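Filed under: Programme updates / Home and retail automation

Clearing the table: where we are at the end of the second quarter of funding

Wed 18 March
By Ynyr Prothero

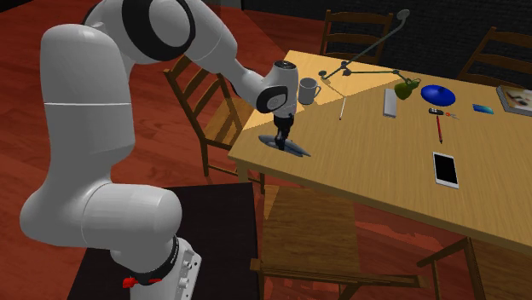

The dining table task in simulation, gripper down at the front corner.

To the grants team at Nartey,

You asked for a short report in plain words, with an answer near the top to the question your trustees keep putting to us: can a machine do the chores yet? The answer is that ours can do part of one chore, slowly, in a house that doesn't exist. I would call that decent progress and I will try to show why.

The chore is clearing a dining table. Funesar, as you will remember from the proposal, was meant to cover three jobs: clearing a table, folding tea towels and restocking a shop shelf. We have spent nearly all our time on the first. I said in the autumn that the table would be the easy one, and I would be grateful if that email could be lost.

What has been done

The simulated dining room is finished and everyone on the project now works from the same version. The table holds the sort of things that collect on tables: a mug, a phone, a pencil, a red pen, scissors, a desk lamp. There are chairs round it, left roughly where people leave chairs, and the arm has to work over and past them. Our first room had no chairs. The arm did beautifully in it.

We ran 2172 attempts in this room up to the end of February. Each attempt asks the arm to pick up one named thing and put it where it belongs, without disturbing the rest. The mug is now dependable. The phone is fair. The scissors are a matter of luck and which way round they happen to be lying.

Flat things are the main trouble. A person picks a pen or a card off a table by sliding it to the edge, or getting a fingernail under it, or swearing at it. Two stiff fingers coming straight down have none of these open to them. Gelton, the grasp planner we took on in August, was chosen for being good with boxes and bottles, and it treats anything thinner than a paperback as part of the furniture. We have written an extra step that nudges the object before closing on it. It works more often than not with the pen and hardly ever with the card.

The lamp is a separate matter. It isn't supposed to be moved at all. It is there to be reached around, and on 21 attempts the arm reached through the place where it was standing. In simulation this costs nothing, and the lamp is back on its feet for the next go. I mention it because your trustees may one day own both a lamp and one of these.

Speed

I know this was a sore point last time. A single object takes the arm longer than it would take a reasonably willing child, though it doesn't need asking twice. We have made no effort to speed it up, and I would advise against asking us to until it drops fewer things.

The real arm

Ninotska, our bench arm, has been running for 7 weeks. We copied over the mug routine first and it carried across better than I had feared. The phone routine did not. Real phones are slippery, real tables are not quite level, and the light in our workshop changes whenever a lorry parks outside. We have gone back to practising with a dead handset and a folded cloth under the table leg, and I will report on both.

The other two chores

Tea towels: no work done. I would like to drop this from the present grant and say so openly in the summary. Cloth needs a different gripper and a different person.

Shelf restocking: a little done. The shop that agreed to lend us a bay would still like us to come, preferably before it refits. Tins and cartons suit our planner far better than pens do, so it may prove a quicker win than the table ever was. The awkward part is shoppers, who reach across.

Money

We are slightly under on equipment and slightly over on computing time, and the two nearly cancel out. The full sheet has gone to your finance office separately. The one unplanned cost was a second set of fingertips, after the first set wore smooth.

What we would like from you

A decision on the tea towels, please. Also permission to move 12 days of staff time from towels to shelf work, which doesn't change the total. And if the trustees still want to visit, I would suggest they come once the phone routine has settled down on the bench. They are welcome sooner, but they will mostly see a mug being moved.

Next quarter we plan to finish the thin objects in simulation, try the scissors on the bench with the blades taped, and get one bay of tins stacked by the arm without help. The next report will have the phone figures in it, whatever they turn out to be.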